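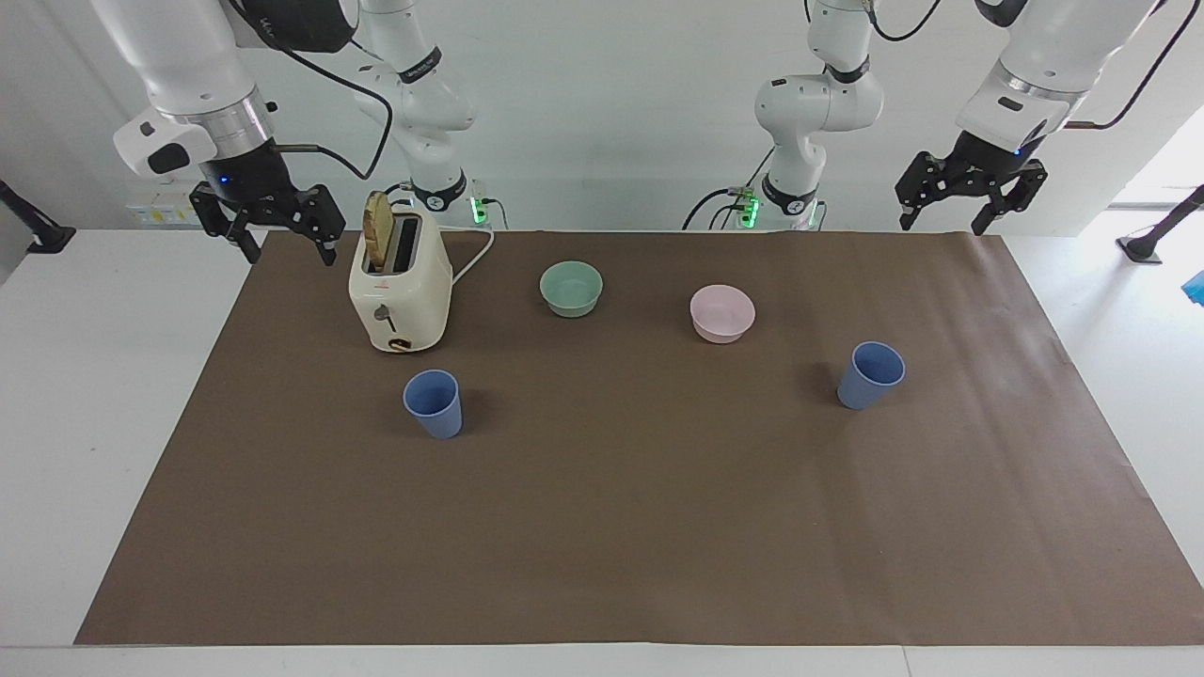 Gulivport Shared Workshop / Kitchen Automation Bench

Tips for anyone building on the two-arm table
Page kept by Jin-sol Do. Last tidied 08/01/2025.

The bench has been running since December and has so far produced a great deal of toast. Most of what follows was learned by getting it wrong with a room full of people watching. If you've booked the table, read the first half before you switch anything on. The second half can wait until you are stuck.

The paper

Brown paper, off the big roll under the stairs. Not the shiny gift wrap somebody left beside it. Shiny paper throws the ceiling lights straight back at the cameras and you will spend your evening wondering why a cup has vanished.

Cut it long and trim it on the table. Leave a strip of bare white table down the sides so you can tell where the paper stops, and tape from underneath. Tape on top catches fingers, both kinds. Creases are fine. Omolara Obi used to iron hers, and we have asked her to stop because the iron trips the same socket as the bench.

Change the paper when the crumbs have worked their way in. A crumb under a cup is enough to make it lean.

Where the arms stand

Both bases go behind the table, wide enough apart that the elbows can swing without meeting. We had them closer at first, on the grounds that it looked neater. It did, right up to the moment both of them went for the same bowl.

Before you power up, walk round the back and look at the cables. Every one of them should hang in a lazy loop with enough slack for the arm at full stretch. A cable that looks tidy at rest is usually too short. Cable ties are welcome on the stands and unwelcome on any joint that turns.

Wait for the green lights at the feet of both arms. One set of lights means one arm, and the program will carry on regardless with half the staff.

Park with the grippers open, high over the back corners of the paper. Going home to the corners gives you the whole front half of the table to put things down in, and keeps your head out of the way when you lean in for the toaster. You will lean in for the toaster.

Crockery

Plastic. The first month was china, and the second month was a dustpan.

Choose cups that are wider at the top than the bottom. They forgive a poor approach, and there's a rim to get hold of. Straight-sided mugs look easier and are not, and anything with a handle doubles your work, as the handle is always round the far side.

Colour matters more than you'd think. Pale blue, pink and mint green all stand out well against brown paper. The tan picnic set from the charity shop did not, and is now in the tea cupboard. If you use two cups in nearly the same blue, give them different names in the program and write the names on a sticky note. "Blue" and "other blue" cost Omolara a whole Saturday.

Leave a good hand's width between bowls. The gripper itself is narrow but the housing behind it is wide, and it is the housing that does the knocking over.

Picking up a cup

Come straight down. Put one finger inside the wall and one outside, and go in only a little way. New people always try to grab the cup round the middle, as they would themselves, then find that the gripper doesn't open that far. Pinch the rim and lift slowly. If the cup swings, you've pinched too lightly. If it goes oval, too hard.

Our grip setting runs from nothing up to 2,000, whatever those numbers may mean (the manual is coy). For plastic cups start at 1,000. For bread start at 192, an absurdly exact figure arrived at by Jin-sol over one long loaf. Never use the top of the scale for anything you would like back.

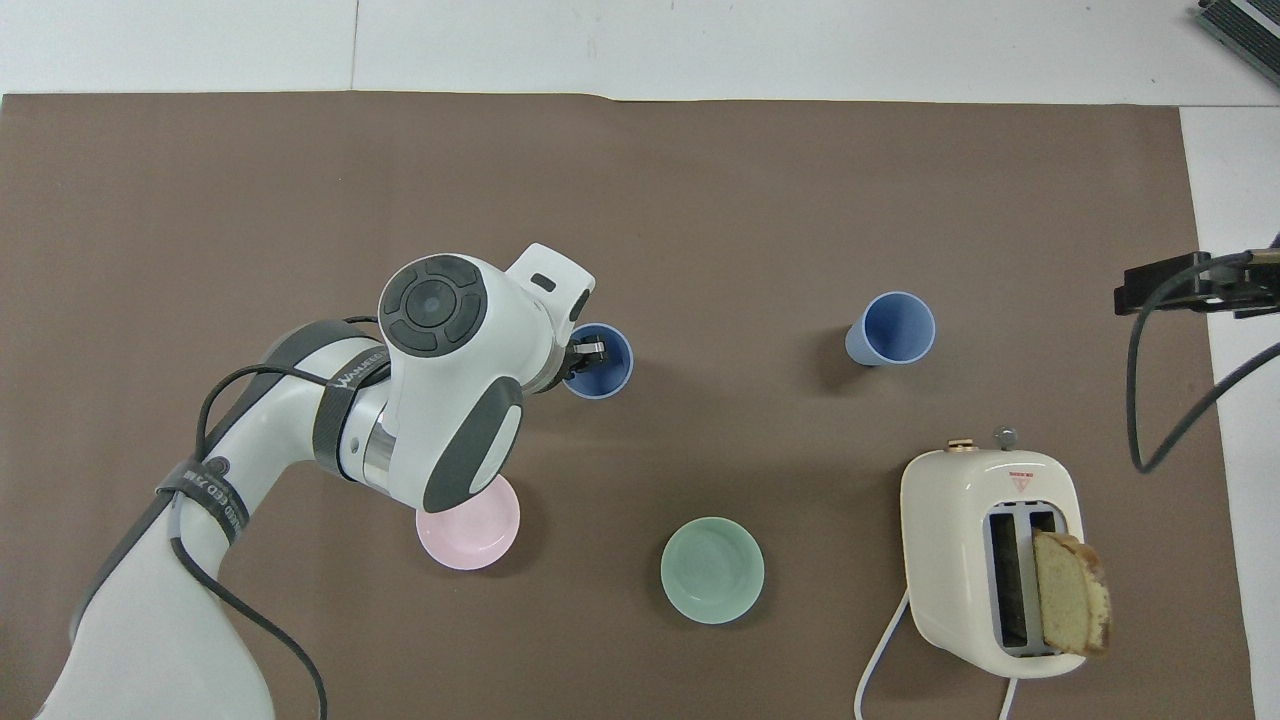
Gripper dipped into the dark blue cup's rim, arm in from the left. Toaster kept well over to the other side.

Teaching by hand

You can press the buttons on the wrist and push the arm about yourself. Do this for every new pick before you try to be clever in software. Hold the arm by the housing, stand to one side, and move as if you were carrying soup. The arm copies whatever you teach it, including the little flinch when someone drops a spanner behind you.

Save after every good move. Save with a proper name, too. There are currently 50 files on the bench laptop called some version of "test", and Jin-sol has promised to delete the lot at the end of the month.

If your view is from up by the head, remember that the near arm will cover things. A plate that sits under the wrist is as good as missing. Either shift the plate or move the arm aside and look again before the next step. We do the second, having grown tired of doing the first.

The toaster

Unplug it for practice. All the teaching, all the dry runs and all the showing off to visitors can be done with a cold toaster and a slice of something already browned. Plug it in only for a real run, with a person standing by the wall switch who is not also filming on their phone.

Bread should stick up well clear of the slot. If the slice sits low the fingers have to go in after it, and metal fingertips have no business inside a toaster. Thick slices are best. Stale cake is better still for practice: it keeps its shape, and there is less temptation to eat the test piece. Crumpets are a bad idea. We have all had the crumpet idea.

Run the power cord off the back edge by the shortest way and keep the arms' cables on their own side of it. White cord on a white table is hard to spot, so run a finger along it before you start.

The lever needs a firm, straight push. Brace the toaster or it will slide away across the paper at a dignified pace. Two blobs of tacky putty under the back feet do the job.

On shopping

People ask what to buy. The Brutano clamps in the red drawer hold well and mark everything they touch, so put a scrap of felt under the jaws. The Haruna bowls are on the second shelf and stack badly. Weltora sent us a catalogue, which is propping up the short leg of the soldering bench and has been the most useful thing we've had by post all winter.

Things we keep having to say

Stop button within reach of whoever is nearest, not whoever wrote the program.

Sleeves up, lanyards off, long hair tied back.

Don't reach across the paper while an arm is moving, even to save a cup. The cup is plastic. See above.

Empty the crumb tray. It is under the toaster, as with all toasters.

Put the stands back on their tape marks. If you must move one, re-measure and tell Jin-sol, who will sigh but would prefer to know.

Butter

Not yet. Omolara has a plan involving a silicone spatula and a good deal of kitchen roll. Anyone wishing to help should bring their own apron and put their name on the sheet by the kettle.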